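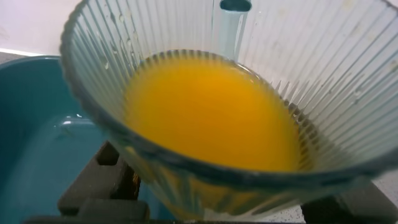
May, Skavstead school extension, cores from the ground floor slab

Nine cores arrived just after 7 a.m., wrapped and labeled. One label had the bay letter rubbed off. Matched it against the drilling sheet - it has to be bay F, the only one left over. Wrote that on the bag and initialed it.

Trimmed and capped all of them before lunch. Bays A to E broke where we hoped. The two from F and one from G came in low, the worst at 85 percent of the specified strength. The low ones had a clean break through the paste and very little aggregate near the top inch. Could be water added at the truck, could be poor curing over the long weekend. The delivery tickets we hold don't show any added water, but the ticket for the last load into F is missing.

The area in question is some 400 square feet, all of it under the new stair. Shirazi wants to start the stair steel as soon as they get back on site and has asked for a yes or no. Sent them the raw numbers with a note that we don't sign off slabs, the engineer does.
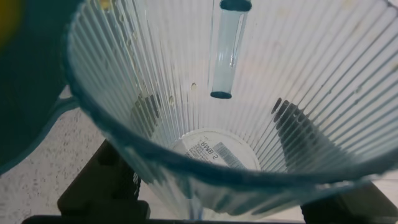 Tamo wrote back at 2:15 that the mix left their yard as ordered, that they have the batch printout for every load, and that anything done to it after the gate is between us and the pour crew. They also want half of each broken core kept for their own people to look at. Fine by me. Bagged and put on the lower shelf, do not throw out.

Asked them for the printout anyway, plus a copy of the missing ticket.
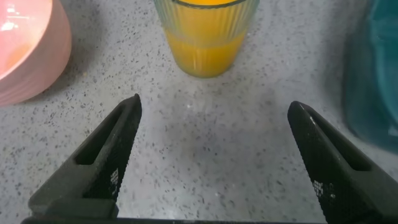

Equipment

Compression machine: zero drifted again between the fourth and fifth core. Reset it and reran the check load, which was inside tolerance. Forard did the last calibration and the sticker is good until the fall, but I'd like them to look at it sooner. Load counter is past 1,000 since the platen was changed.

Capping compound is down to one bag. Reordered.

Still to do: density on the F and G offcuts, photos of the break faces into the job folder, and chase the engineer on whether more cores are wanted from G before the stair steel goes in.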